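Bench notebook, Tuesday, started a little after 7 p.m.

Back on the Thambiah. For anyone reading over my shoulder, it's the low-wing sport model from the Dutetti short kit, rubber and ribs cut, everything else up to you (and your patience). I weighed the whole pile of bare parts before gluing anything and got 663 grams, battery tray and landing gear wire included. I'm pretty happy with that. My last one was a pig before it even had covering on it.

Left wing panel is pinned down over the plan. I did the lower spar and the first six ribs last night and they'd set up nicely, so tonight was the rest of the ribs and the top spar. Rib 4 was a hair proud at the back, so I took it down with the long sanding bar before the trailing edge went on.

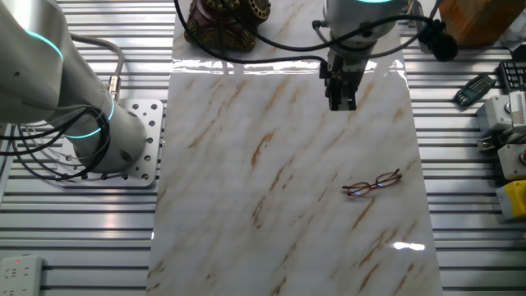 Shear webs next, and I messed up the grain on the first two. Vertical, vertical, vertical! I've written it on the plan in red now. Got them out with a fresh blade and a little swearing, no damage to the spars. The rest went in fine. I'm using the slow yellow glue on the webs and thin CA on the rib-to-spar joints, which is how Melina Balaskas does hers, and her wings come out straighter than mine, so I'm copying.

Washout: the plan shows an eighth of an inch at the tip. I shimmed the trailing edge with scrap and checked it twice. Do the same shim on the right panel, don't trust the eye.

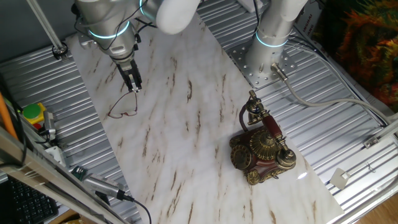

Marbled board, glasses at one end, old-style red phone at the other.

Motor question. I've got two choices in the drawer, the Sorkiro and the old one out of the trainer. Both are marked 1000 Kv, but the Sorkiro is 27 grams lighter, and I really don't want to hang weight on the nose until I see where this thing balances. Then again, Melina thinks the short nose will need it. So the plan is to tack the tail together dry, tape the motor on the front, and see. No cutting the firewall holes until then (note to self, you did exactly that on the biplane).

Prop will be whatever the Fleltgate field noise rule lets me get away with. Starting with the smaller of the two I have. 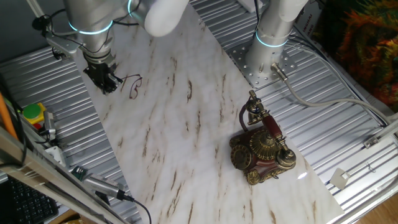

Silver arm with its cyan ring lit, over the veined board.

Took a break, ate a sandwich, came back and did the tail. Stabilizer is quarter-inch sticks, built flat, very quick. I swapped the plan's hard balsa for medium in the diagonals and kept the hard stuff for the leading edge. The fin has a slight bow that I'm hoping comes out when the rudder post goes on. If it doesn't I'll wet one side and weight it overnight.

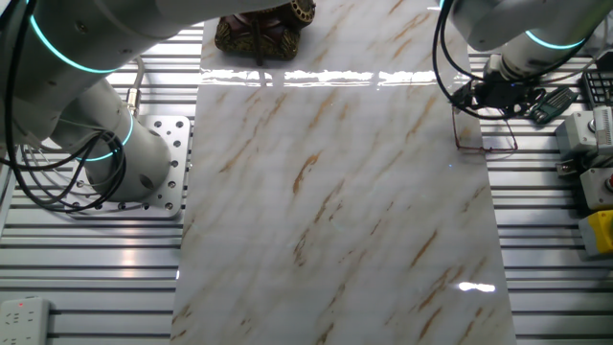
Aileron servos: the plan has one in the middle with torque rods. I'm going with two, one in each panel, lying flat on a ply plate between ribs 5 and 6. That means a paper tube for the leads, and it has to go in before the top sheeting. Before! Rolled one from plain printer paper around a dowel and it slides through the rib holes with a bit of wiggle.

Stopped at 10:40 with the left panel still pinned. Leave it alone until tomorrow night.

To do:
Right panel ribs, check the set for a second rib 4 that's too tall
Buy more thin CA and the small hinges
Ask Melina if I can borrow her incidence meter
Find the other box of T-pins
Covering color, still stuck between cream and yellow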